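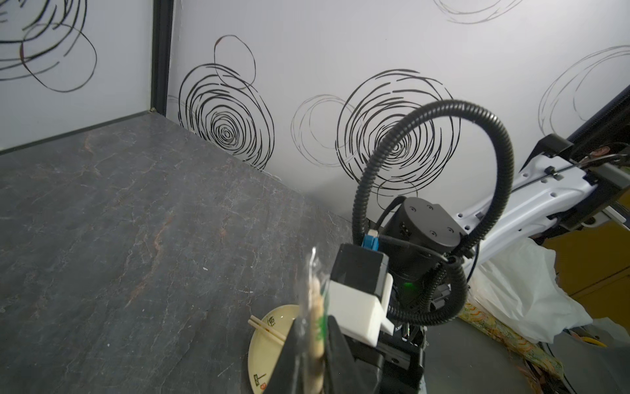 Gripper and dark countertop, spirals on the wall panels.

17 Jul 2018

Replacing the battery in a Gronham phone

My Gronham is on its second battery as of last week. The original had reached the stage where the phone shut down with 60 percent showing whenever the camera flash fired. The cell's internal resistance had risen, so the voltage sagged under load until it crossed the cutoff, and the power controller turned the phone off. The percentage on screen is an estimate. The voltage isn't, and the phone obeys the voltage.

I ordered the part from Mohammadi, the parts shop in Postbridge, mainly because they print the date of manufacture on their listings. Most sellers don't. A lithium cell ages on the shelf whether or not anyone uses it, and a "new" battery made when the phone was launched is an old battery. Mine was made this year. The label gives 2,000 mAh, same as the original.

What I checked before opening anything:

The resting voltage of the new cell. It was in the normal storage range. If it had read close to empty I would have sent it back, since a cell that has sat in deep discharge may have lost capacity for good.

The connector. There are two versions of this phone with the same model name, and the plug is mirrored between them. Mohammadi lists both. The letter after the serial number on the SIM tray tells you which you have.

The adhesive. The replacement came with pull tabs. The factory battery has pull tabs too, but by now they are brittle, and on mine the left one snapped about a thumb's width in.

The back comes off with heat and a thin pick. I used a hair dryer on medium, moved it constantly, and started from the bottom corner on the side away from the buttons. The fingerprint sensor cable runs up the button side and is short. If the back suddenly comes free and you lift it like a book cover in the wrong direction, you will tear it. Open it toward the buttons.

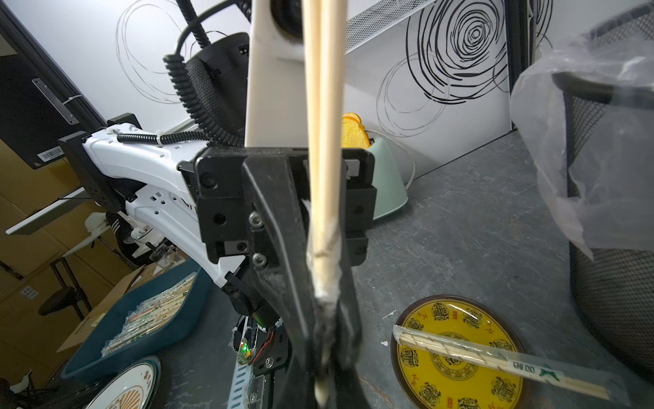 Pale wooden chopsticks, gripped low down.

Under the back there is a plastic shield held by Phillips screws in two lengths. Keep them apart. A long screw in a short hole goes into the board, and the phone may still work for a while afterward, which makes the fault hard to trace. I drew the layout on an index card and taped each screw to its place on the card.

Disconnect the battery first, then the sensor cable. On the way back in, battery last.

With the left tab snapped I had to deal with the remaining glue some other way. I put a few drops of isopropyl alcohol along the edge, tilted the phone so it ran underneath, waited, and worked a plastic card in from the side. Do not use metal and do not bend the cell. It took longer than the rest of the job put together. A small amount of force for a long time is the right approach, and if the cell starts to crease, stop and add more alcohol.

Let the alcohol dry before the new one goes in. Then check that the cell lies flat, because anything trapped under it will press on it as it swells slightly during a charge.

First charge and the percentage

After the swap the phone showed the same number it had shown before I opened it. This is expected. The fuel gauge chip on this model sits on the main board, keeps its own record of the old cell, and has not been told about the new one. It corrects itself over a few full cycles by comparing the charge that went in with the voltage at the ends.

On the first charge it climbed normally and then sat at 99 for most of an hour. The charger was in its constant-voltage phase, the current was tapering, and the gauge was holding off on the last step until the current fell under its threshold. The old cell reached that threshold at a different point, so the gauge was guessing badly. By the third cycle the pause was down to a few minutes.

I don't recommend the ritual of running the phone flat again and again. One discharge to the point where it turns itself off, one uninterrupted charge, then normal use. Deep discharges cost the cell something and the gauge gains very little after the first.

Results so far

Standby drain overnight in airplane mode is small enough that the display often doesn't move. The flash no longer kills the phone. A day of my normal use, mostly mail, maps and podcasts on the bus from Prelurville, ends with more than a third left. With the old battery I was carrying a power bank by lunch.

The phone also feels faster. I distrust that sort of impression, so I looked at the processor clock with a monitoring app, with the same app I had used in the spring. In the spring the top clock never appeared in the log once the battery was under half. Now it does. The firmware on version 4 of the system evidently limits the clock when it sees a weak cell. Gronham's release notes don't mention it.

Things I would do differently: buy two sets of back adhesive, because I stretched the first one laying it down, and clean the old glue off the frame properly before closing. There is one spot near the top where the back sits slightly proud. I will redo it in August when I have the time. Until then I am treating the phone as having no water resistance at all, and I'd suggest the same to anyone who has opened theirs, however good the seal looks.

The old battery went to the collection box at the shop with tape over the contacts.

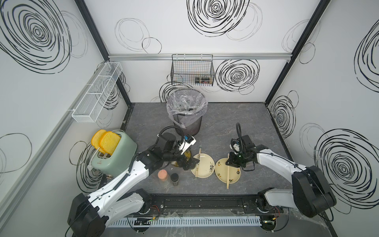
Zainab Ekwueme commented that her Gronham did the opposite after a swap: it dropped from full to the eighties within minutes of being unplugged, then behaved for the rest of the day. She had left it on the charger every night and never let it get low, and wondered if the gauge simply had no bottom point to work from.

I think that's right. One full discharge should give it the low reference. If the drop is still there after that, measure the cell voltage straight after unplugging and again ten minutes later with the screen off. A large difference points to the cell or to a connector that isn't fully seated. Press the connector down first. It's free to try, apart from the adhesive.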